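九月に入ってから、ずっと来期の設備の見積もりとにらめっこしています。うちのような小さな作業場でロボットアームを増やすとなると、これがまあ悩ましくて、お茶ばかり何杯も飲んでしまいます(笑)。

Altierさんからは消耗品込みの案、Gusisさんからは本体だけの案をいただきました。本体だけだと安く見えるんですよね。でも先輩のWycliffe Muliさんに見せたら「グリッパーの指先の替えは入ってるの?」とひとこと。入っていませんでした……!
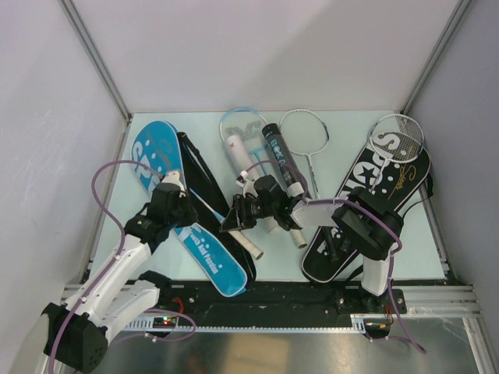
予算を組むときにいちばん迷うのは、アーム本体よりも周りのこまごましたものです。レールやアルミフレーム、下に敷くマット、それからケーブル。ラケットとカバーとシャトルの筒がこんなふうに重なった山を二本のアームで扱うなら、片方だけでも手首にカメラが欲しいですし、紫のケーブルだって、アームに沿わせて大きく回す分の長さを見ておかないといけません。というわけで予備のケーブルを12本、見積もりに足してもらいました。ちょっと多いかなあ。

保守契約は17か月のものにするつもりです。返事が来たら、また長々と書きますね!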